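**The jigsaw swap, and what we do about Coughlan**

The jigsaw shelf has been going for three winters now, and in that time it has developed its own laws, its own grudges and a small black market in edge pieces. February is when it gets busy. The evenings are long, the television is what it is, and people who swore in June that they had better things to do are back at the shelf by the door, turning boxes over to look for a harbor they haven't done yet.

We have 57 puzzles at last tally, and the big news is that the two camps have finally stopped pretending to get along. On one side are those who want every box checked for missing pieces before it goes back. On the other are those who feel that a missing piece is a risk you take when you borrow a jigsaw for free, like weather.

The matter came to a head over Coughlan, the 1,000-piece view of a mill with far too much sky. It came back before Christmas with a note in the lid saying "all here I think." Three words would have been enough to settle it. The other two have cost us weeks. Since then it has gone out to four households, and each of them has returned it with a different opinion on whether the piece above the chimney is missing or was never cut in the first place.

Counting is the obvious answer, and it has been tried. Pádraig Breathnach counted Coughlan over a weekend using muffin tins, ten pieces to a cup, and got 997. He counted again and got 1,002. He has asked not to be asked a third time, and he'd like it known that the muffin tins are back in use for muffins.

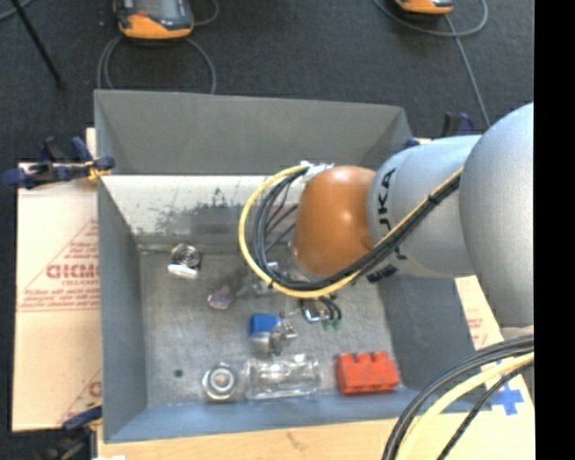
Úna Moriarty wrote in to say that counting is a waste of a good Sunday, and that the only honest test of a puzzle is to do it. Her rule is that whoever finishes a box writes the result inside the lid, in pen, with initials, and if a piece is gone they say where: "one short, left side, cow." She adds that she has done Derkine with the cow's ear missing and enjoyed it more than several complete ones.

There's something in that. Most of us don't mind a gap if we know it's coming. What hurts is getting to the last hour at eleven at night, down on the rug with a flashlight, accusing the dog. A warning in the lid would spare a lot of dogs.

So from now on we're going with initials in the lid. Pen, please - pencil has been tried, and pencil has been erased. If you find a stray piece at home, don't guess which box it belongs to. Put it in the jam jar on the shelf. The jar holds a fair number of pieces already, mostly blue, and at least one that is clearly a cracker.

A few other shelf matters while I have you:

- **Pululero** (the parrots) has been out since the fall. Whoever has it, we aren't angry. We were angry in November.
- **Pakero** has been taped at all four corners and should be carried flat. It should always have been carried flat.
- Please don't return puzzles partly assembled "to give the next person a start." The next person does not want a start.
- Plastic bags inside the box are welcome. Staples to close the bags are not.

Someone has also suggested we get a few of the smaller sets, the kind with 207 pieces or so, for people who would like to finish something before bed. I'm all for it. I was less sure about the other suggestion, which was a timed contest in pairs with a prize for the winners. I've seen two of our married couples try to share a border. If there's enough interest we'll do it, but I'd want the tables set well apart.

Coughlan itself is back on the shelf with a clean lid. We need a household willing to do the whole thing, sky and all, and put its name to the result. You'll want good light and a table you can do without for a while. Tell me when you take it, so I know whose door to knock on in April.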